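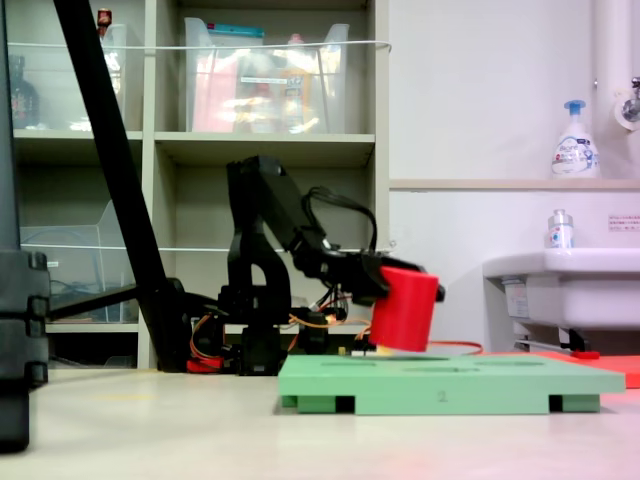

*Figure 1. Arm under review, holding the red cylinder over tray 2.*

**Course handout – Reviewing a bench-top arm kit**
Instructor: Joyce Ogola

This unit considers the Lallow kit, a small articulated arm sold by Wouters for teaching laboratories. Students will prepare a short purchasing review, as a school or small workshop would before placing an order. The list price is 550 dollars, without the tray or mat.

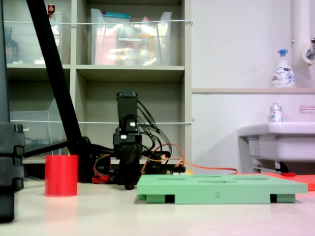

Reviews must separate what the supplier states from what the student has checked. The supplier states that the arm will complete 100 transfers without recalibration. No review should repeat that figure without a log to support it.

Each group will proceed as follows:

1. Read the supplier's setup guide and note any step that is unclear.
2. Run the transfer task with the red cylinder and the green tray. Record every attempt, including failed grips. 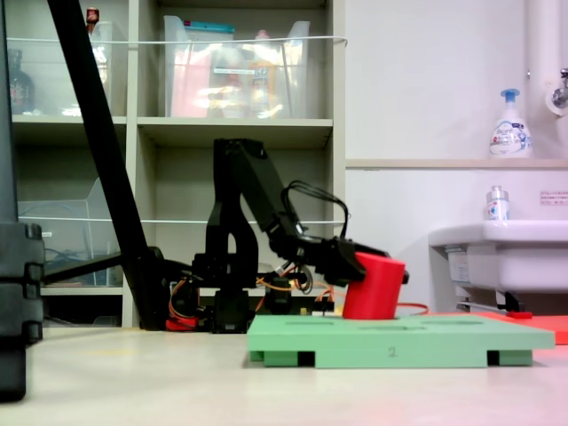 3. Inspect the cables at the wrist and the wiring at the base – loose leads are to be reported to Arnout Lambrechts before power is restored.

## Written report

The report should not exceed three pages. It must address setup, cable routing, spare parts and the terms of the service plan.
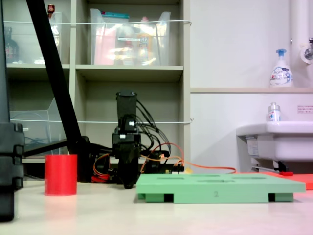
Groups that wish to compare the kit with the Golitz arm may do so in an appendix. Reports are due in November.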